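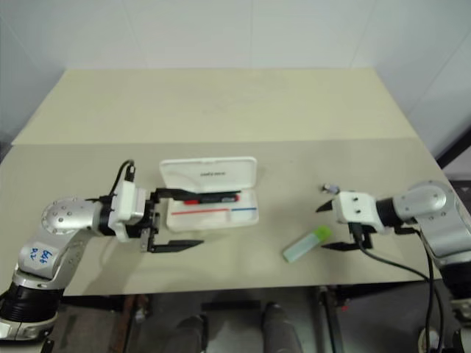 Ticket 300: Pencil case kitting, two-arm bench, Nidstead
Category: Workplace Automation > Bench Operations > Resolved with follow-up
Last updated: October 25, 2023

Reported issue
Operators on the kitting bench report that the left arm halts with its gripper open at the white pencil case and does not proceed to close the lid. The right arm then waits at the green-capped tube until the cycle times out after 80 seconds. Staff have been finishing the cases by hand, and this work does not appear in the shift totals.

Log
Entry 1. Bench stopped and restarted by the shift lead. Fault returned on the next case.
Entry 2. Lid-closing step reviewed with Eichhorn support. The approach path places one finger along the hinge side of the case, over the marker. Path raised by 13 mm.
Entry 3. Wait time for the right arm reduced. Operators now receive a prompt at the bench when an arm is holding.
Entry 4. Waltraud Kettler, bench operations, requested that hand-finished cases be recorded as operator work. Approved — a separate entry field has been added to the shift sheet.

Effect on staff
Bench duty has moved from packing to monitoring and correction. Operators stated that the April training covered restarts only. A session of 2 hours on path faults has been requested for all Nidstead bench staff. Until it is held, operators should call the shift lead before clearing a halted arm.

Status
Path change accepted. Training request open with the Motthorpe office.

Related items
Elis scheduling: bench rotation not saved
Motthorpe: operator prompt shown in wrong language
Recording manual work on automated benches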